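Craft room opens at Skedier

I stopped by Skedier in July 2023 to see the new craft room, and I came home wanting to redo my own den! The floor is wood plank in a weathered gray-brown, and the round table gets a lime-green cloth that hangs in big folds – very cheerful. White tables stand nearby, one of them covered in papers with pink and purple drawings. Drop-in hours start next week, and a spot costs two dollars.

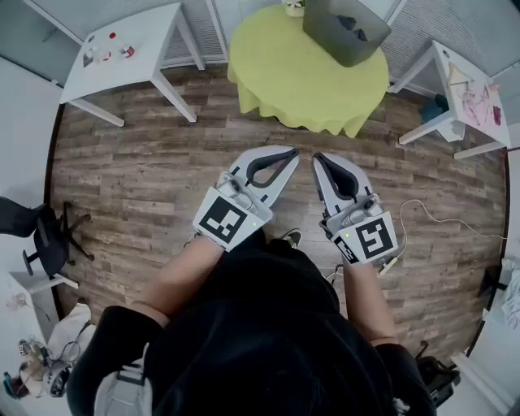 Sânziana Bucur wrote in to ask for a lower table, as her twins can't reach the tall ones yet. She'd also love to see the green cloth stay through the fall.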